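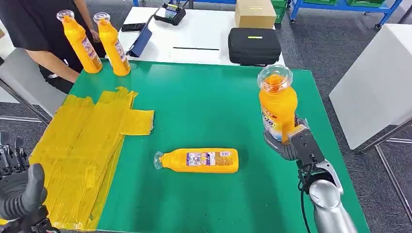 Before the first use, the Drurkavau floor sealer needs a clean, dry surface and a room you can air out. Sweep first, then remove old wax with the Grotmont stripper. Check every bottle you plan to use before you start. A bottle lying on its side, like the orange one in the middle of the green table, should be stood upright with its clear cap on and left for 7 minutes before opening.

## 3. Applying the first coat

1. Open the windows and turn off any floor heating.
2. Pour 200 ml of sealer into the Arer tray. Do not pour straight onto the floor.
3. Dip the flat pad and press it against the ridge of the tray until it stops dripping.
4. Start at the wall farthest from the door and work backward in straight strips.
5. Overlap each strip by 2 inches.
6. Let the coat dry for 3 hours. Keep pets and shoes off it.

**Note:** The sealer looks milky when it goes on. It clears as it dries – do not wipe it off.

**Caution:** Never mix sealer and stripper in the same tray. Rinse the tray with cold water between products.

If the coat dries with streaks, sand lightly with a fine pad, vacuum the dust and repeat steps 2 to 6. For cork floors, see section 5.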